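Speaker notes: Moving a small archive without losing track of it

Opening (keep this under five minutes)

I worked on the Clisance town records when they moved out of the old Friesen building. We had 2460 boxes and 11 working days. The talk covers the labeling, the order of the move and what I would change.

Ask for a show of hands: who has moved a collection before? Who is about to?

Labels

Every box got one label on the short end and the same label on the lid. We started with the short end only and changed our minds on the first Friday, when a stack got turned around in the van and we had to pull it apart to read it. The number on the label is the shelf number at the new place. The old shelf number goes in the spreadsheet and stays there.

Use pencil on the folders and print on the boxes. The cheap label stock curled in August heat. We switched to Trustley labels halfway through and those stayed on.

(Pause. Someone usually asks about barcodes. We didn't use them. The scanner rental was more than the van.)

Order of the move

Heavy ledgers went first, to the bottom shelves. Maps went last, flat, on their own trip. We left 24 shelves open at the new site for things we hadn't measured properly, and filled all of them by the second week.

Walk the route before you move anything. Measure doors at the narrowest point, with the door open — the door itself takes up space. Our widest map drawer cleared the back hall with an inch to spare.

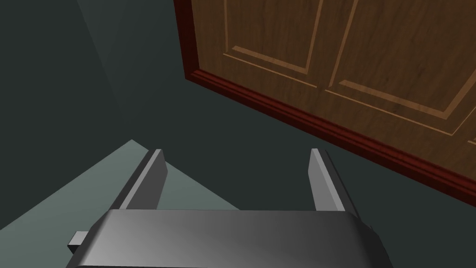 Slide 9. Rendered view: room corner, brown wood panel at upper right.

Next slide is the floor plan. Give people time to read it. Point out the aisle by the outside wall, which we kept clear of shelving so air could move behind the end units. The plan was redrawn twice, and both versions are in the handout.

Tracking

One spreadsheet, one person typing. Other people can read it but they call out changes. At the end of each day we printed it and signed the printout. We tried the Vernusix tracking program for a week and went back to the spreadsheet — too many screens to get to one box.

What I'd change

Start measuring a month earlier. Order more carts. Tell regular users the closing dates in writing, and put them on the front door too.

Stop here for questions. If there is time, show the sample label sheet.

Filed under: Talks & Handouts, Collections Care

Comments (3)

mapdrawer says:
Is the label sheet posted anywhere? I missed the handout.

northstacks says:
We put labels on the long side and regretted it. Short end and lid is right.

k_in_records says:
How did you handle boxes that were already falling apart? We have a lot of those and no budget for new ones.

Contact the program desk | © Clisance Records Workshop | Back to top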